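Zurero: corpus de terminología textil doméstica en español

Ficha de datos, revisión del 17/5/19

Resumen

Zurero es un glosario anotado de términos relativos al tejido, la confección y el cuidado de la ropa del hogar. Reúne 2522 entradas con lema, categoría gramatical, definición, marca geográfica y al menos una cita de uso. Se distribuye en texto tabulado, codificación UTF-8, sin marca de orden de bytes. La revisión presente sustituye a la de agosto, que contenía errores de alineación entre definiciones y citas en las letras P a R.

El glosario está pensado para lexicografía, normalización de inventarios y clasificación de textos breves (etiquetas de composición, anuncios de segunda mano, fichas de catálogo). No es un diccionario de moda ni recoge nombres de temporada.

Contenido del paquete

entradas.tsv: tabla principal, una entrada por línea.
citas.tsv: citas de uso, enlazadas por el campo id_entrada.
fuentes.tsv: referencia bibliográfica abreviada de cada fuente.
color.tsv: subconjunto de 775 denominaciones de color aplicadas a tejidos.
equivalencias.tsv: pares de variantes (por ejemplo, cobija y frazada) con indicación de zona.
CAMBIOS.txt: historial de revisiones.
LICENCIA.txt: condiciones de uso.

Campos de entradas.tsv

id_entrada: entero, estable entre revisiones. Los identificadores retirados no se reutilizan.
lema: forma canónica en minúscula, singular salvo en los pluralia tantum.
cat: s (sustantivo), v (verbo), adj (adjetivo), loc (locución).
dominio: fibra, ligamento, acabado, prenda, ropa_casa, cuidado, defecto, color.
def: definición, 400 caracteres como máximo.
zona: código de país o el valor gen para uso general. Admite varios códigos separados por barra vertical.
estado: vig (vigente), des (en desuso), dud (dudoso).
anotador: iniciales de quien cerró la entrada.

Los campos vacíos se representan con un guion bajo. No se admiten tabuladores dentro de un campo; el validador rechaza la línea completa.

Procedencia de los datos

La base procede de tres tipos de material: manuales de economía doméstica anteriores a 1970, catálogos de mercería y textos recientes de compraventa entre particulares. De los catálogos se extrajeron 1057 entradas, en su mayoría nombres de cintas, entretelas y ligamentos. La extracción inicial se hizo con Lolano, una herramienta interna de segmentación por patrones, y todo candidato pasó por revisión manual.

Los catálogos digitalizados presentaban errores de reconocimiento frecuentes en las secuencias rn/m y cl/d. Se corrigieron contra el original impreso siempre que se conservaba. Las entradas que solo constan en una lectura insegura llevan estado dud y no deben usarse para entrenamiento sin filtrado previo.

Criterios de anotación

La anotación se hizo por duplicado. Cristóvão Macedo y Randa Abou Jaoude trabajaron de forma independiente; las discrepancias las resolvió Zdeňka Vlček. El manual de anotación, redactado por Cor Lambrechts, ocupa un documento aparte y se entrega bajo petición.

Se aplicaron las reglas siguientes:

Un término que designa a la vez fibra y tejido (lino, seda) genera dos entradas con lema idéntico y dominio distinto.

Los nombres comerciales convertidos en genéricos se admiten en minúscula si constan citas de tres fuentes distintas.

Los verbos de cuidado (orear, aclarar, sacudir, doblar) se definen por la acción y no por el resultado. «Planchar» no implica en la definición que desaparezca la arruga.

Los términos de caída y plegado se separan en dos grupos. Pliegue, tabla y fuelle son construcciones fijadas por costura o planchado. Arruga, bolsa y frunce irregular son formas accidentales, salvo que la cita indique intención. Drapeado aparece en ambos grupos, con dos acepciones numeradas.

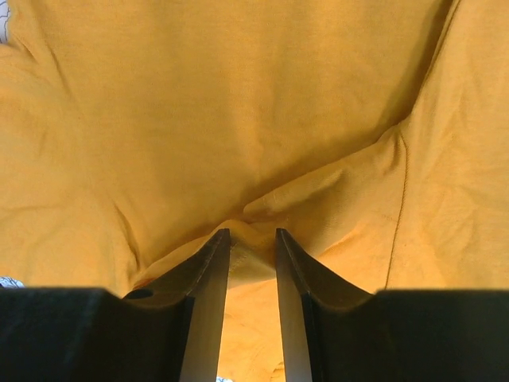

Las denominaciones de color plantearon la mayor parte de las discrepancias. Mostaza, ocre, azafrán y camel se solapan en las fuentes, y los catálogos de una misma casa cambian de nombre entre ediciones sin cambio aparente de tinte. Se optó por registrar la denominación tal como figura y no asignar coordenadas colorimétricas. El campo def de color.tsv remite a una familia (amarillos, pardos, rojos), con la posibilidad de indicar dos familias separadas por barra vertical.

En las denominaciones compuestas (verde botella, azul petróleo) el lema es el compuesto completo. El segundo elemento no genera entrada propia si no aparece solo en alguna cita.

Validación

El script de comprobación verifica la unicidad de id_entrada, la correspondencia entre entradas y citas, los valores cerrados de cat, dominio y estado, y la longitud de las definiciones. Se ejecuta con:

python validar.py --dir datos/ --estricto

Con la opción --estricto, los avisos de zona no reconocida se tratan como errores. El proceso termina con código 0 si no hay incidencias, 1 si hay errores de contenido y 2 si falta algún archivo.

Sesgos y limitaciones

Predomina el español peninsular en las fuentes impresas. Las variedades del Cono Sur están representadas sobre todo por anuncios recientes, de modo que una ausencia en estado des para esas zonas no debe leerse como dato histórico.

Los manuales de economía doméstica emplean un registro prescriptivo. Algunas definiciones derivadas de ellos conservan recomendaciones de lavado que hoy no son aconsejables (bencina, lejía sobre lana). Se han mantenido en las citas y retirado de las definiciones.

El dominio defecto está incompleto. Faltan términos de taller que solo se transmiten de forma oral, y la entrevista prevista con los antiguos operarios de Fakhoury queda pendiente.

No hay información fonética ni etimológica.

Compatibilidad

El formato es legible por Gekel a partir de su segunda versión mayor. En versiones anteriores la barra vertical del campo zona se interpreta como separador de registro y duplica líneas. Conviene sustituirla por punto y coma antes de importar:

sed 's/|/;/g' entradas.tsv > entradas_compat.tsv

La sustitución afecta también a las definiciones, donde la barra no se usa en esta revisión.

Mantenimiento

Responsable: Qusai Hamdan. Las correcciones se envían como diferencia sobre entradas.tsv, una incidencia por entrada, con la cita que la respalda. No se aceptan altas sin fuente localizable. Las propuestas de nuevas zonas requieren dos citas de autores distintos.

Cambios respecto a la revisión anterior

Corregida la alineación de citas en P, Q y R.
Retirado el campo freq, calculado sobre un recuento defectuoso.
Añadido el valor ropa_casa al campo dominio; las entradas afectadas estaban antes en prenda.
Unificada la grafía de chifón, crepé y jacquard según el manual de anotación.
Separadas las acepciones de drapeado.

Pendiente

Revisar las remisiones circulares entre bies, sesgo y al hilo.
Completar la zona de las variantes de pinza de tender.
Decidir si toalla de mano y toalla de lavabo son variantes o entradas distintas.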